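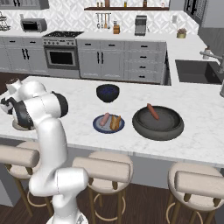 ## 4. Sharing a reading list with your class

Okay, you've built your list in Stamix and now you want students to see it. I do this every term for my own intro course, so these are the steps I use myself.

1. Open your list and click **Share** at the top right.
2. Pick **Class link**. (The other choice, **Staff link**, lets people edit. I sent that one to 30 students once and spent my evening putting chapters back in order!)
3. Set an end date. If you leave it blank, the link closes after 16 weeks.
4. Tick **Show license next to each title**. Mawar Majimbun in our library asked for this box, and I've grown to love it.
5. Click **Copy link** and paste it into your course page.

**Note:** Chapters you've remixed show up under your name with the first author's name below. Check both before you share. Mine said "Untitled person" for most of November.

**Caution:** Don't rename the list once the link is out. The old link stops working and students get a blank page with no message at all. If you really must rename it, do that first, then start again at step 1.

### Printing

Some of your students will want paper, and that's fine. Go to **Export > PDF** and choose **One file per chapter**. The whole-book option works too, but my last one ran to 283 pages and the campus printer gave up on it.

Links print as footnotes unless you turn them off under **Layout**.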